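家务窍门 > 清洁与收纳 > 擦桌子这件事,机器现在能帮到哪一步

作者:Deming Jiang
栏目:厨房与工作间小窍门

来信里问得最多的一类问题是:擦桌子、叠抹布、洗杯子这些活,什么时候能交给机器。四月的来信里有51封提到这个。下面按活计一样一样说,顺带把人手做的窍门写上。家里没有机械臂的,跳过讲机器的段落也能用。

一、先分清桌上是什么脏

浅色台面上常见的脏有两种。一种是干的,面包屑、粉末、灰。一种是滴上去的,咖啡、酱油、汤汁,干了以后边缘发硬。两种脏的擦法相反。干的要先收走再沾水,不然和成泥,越擦面积越大。滴上去的要先敷湿布,等它软了再擦。

人做这个判断靠眼睛,再用手指蹭一下。机器目前主要靠眼睛,而近处的眼睛并不总是管用。贴着手腕装的小镜头离东西太近,或者对不上焦,得到的就是一片灰,只剩几块深浅不同的影子,分不清是什么。

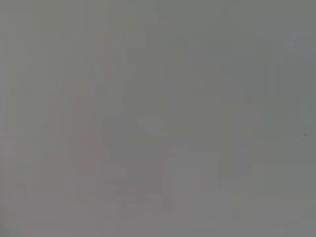 二、干屑的收法

1. 用干的布,不要用湿的。布对折两次,折成巴掌大,边朝里。
2. 从远处往自己这边收,一趟挨着一趟,每趟压住上一趟的三分之一。
3. 收到桌边,用另一只手接住,或者拿一张硬纸片接。
4. 布翻面,再走一遍。
5. 最后才用拧干的湿布抹一次。

机器做第2步已经不算难,直来直去的路线本来就是它的长处。第3步差得多,要两只手配合,接的那只手还要跟着布走。第4步也麻烦,布一松开就塌了,再捏起来往往不是原来那个面。我见过的家用演示,大部分省掉了翻面。

Manon Landry在一家小旅馆管客房,她来信说,如果机器只会用布的一个面,她宁可给它备一摞小布,用一块扔一块进洗衣篮。这个办法我觉得可行,布要裁得小,颜色要和台面差得远,方便镜头认。浅色台面配深紫、藏青的布都行。

三、圆点污渍的擦法

咖啡滴和酱汁滴干了以后,先不要用力来回蹭。把布的一角浸温水,拧到不滴,盖在污渍上停两分钟。然后从外圈往中心转着擦,这样不会把颜色带开。还有印子的话,加一点小苏打调成糊,再敷一次。台面是石材的,不要用醋。

机器在这里的难处是力气。布是软的,抓手是硬的,隔着一团布往下压,压重了刮台面,压轻了布在上面滑。布团成什么形状也有关系,中间厚、两头散开的时候,真正贴着桌面的只有一小块。人会不知不觉地把手掌摊开,两指或三指的抓手没有手掌可摊。

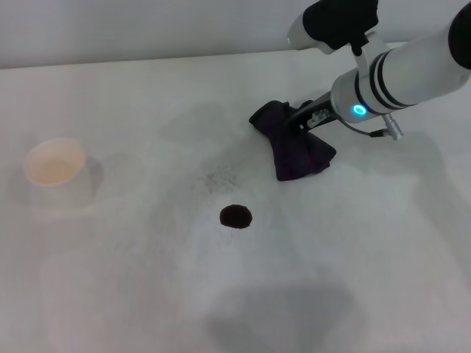
抓手夹着深紫色的布按在桌面上,左下方是一小块深褐色圆形污渍,杯子在桌子左侧。

Kiros Asfaw在车间做夹具,他建议给布里衬一块海绵,海绵比布小一圈,四角缝两针。衬了海绵以后抓手捏的是海绵,布面能自己摊平。我用厨房的旧洗碗海绵试做过,人手用也舒服,擦灶台尤其省劲。要注意海绵得拆得出来,不然干不透,三天就有味。

四、杯子先挪开还是绕着擦

人擦桌子大多是一手拿起杯子,一手擦过去,再放回原处。机器只有一只手臂在干活时,有两种选法:绕开,或者先把布放下,搬杯子,再回来拿布。绕开会留下一圈没擦到的地方。搬杯子要多四个动作,杯里有水就更慢。

我的建议很简单,擦之前由人把桌面清空,杯子、调料瓶统统放到水槽边。这一分钟省下来不划算。Skalora的论坛上有用户拿自家的机械臂记过一次,桌面清空时擦完用132秒,桌上留两只杯子时用了1041秒,中间还碰倒一次。数字只代表他家,差别倒和我看到的一致。

五、布用完怎么放

抹布不要团着放。团着放的布里层不干,容易有味,下次用时也找不到边。用完搓洗,拧干,抖开,搭在横杆上,两边垂下的长度差不多就行。

袜子、袖套、小布袋这类筒状的东西更费事。叠之前先找到开口,开口朝同一个方向,底下的层捋平,再从另一头往开口折。带挂襻的,把挂襻留在外面,收的时候一拎就起来。

机器叠方毛巾这几年进步明显,摊平的方巾对折两次,成功的时候很多。软而深色的筒状织物仍然不稳。深色布料上的褶子和阴影混在一起,开口在哪里不好认,几层叠在一端时,也难判断捏住的是一层还是三层。解决的办法还是老办法:放得规矩一点。布单独放在空处,离桌边、离别的东西远一点,开口露出来,有襻的让襻伸在外面,抓手有地方下。

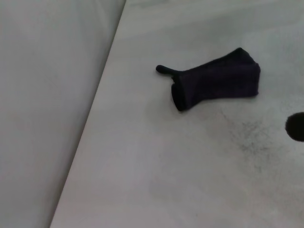
深色织物横放在白色台面上,左端开口,左上伸出一条窄襻,右下方台面有灰色细点和污痕。

六、现在能交出去的和不能交出去的

能交的:
空桌面上的干屑,来回直线擦。
把布从固定位置拿起、放回。
方巾对折。

要人在旁边看着的:
单个污渍的重点擦拭。
绕着杯碗擦。
从一堆布里取一块。

暂时自己做:
洗抹布和拧抹布。
擦桌沿、桌腿、缝隙。
翻袜子,翻袖子。
凡是有刀、有热锅、有玻璃碎片的桌面。

车间的台面另说。工作间里油污多,铁屑多,布擦过一次就不该再擦第二块地方,铁屑嵌在布里会划台面。先用刷子,再用磁铁走一遍,最后用布。Edmund Wieczorek在Vimadus的装配间里让机械臂只管刷子这一道,后两道由人做,他说用下来最省心的是不必换工具。

七、几条零碎的

镜头要擦。装在手腕上的小镜头离桌面近,容易溅上水点。用眼镜布,不要用擦过桌子的布。

灯从侧上方照过来时,影子会落在台面上,机器和人都可能把影子看成脏。拿不准就换个角度再看一眼。

线缆绕在手臂外侧的,擦之前看一下线会不会拖过湿的地方。

湿布每擦完一张桌子换一次水,夏天多换一次。

下一期写水槽和沥水架,已经收到Osvaldo Galli寄来的几条做法,其中用旧筷子清沥水架接缝的那条我在家用了一个月,会写进去。

相关阅读:抹布分色的用法|小苏打和白醋分别用在哪里|台面缝隙里的碎屑怎么清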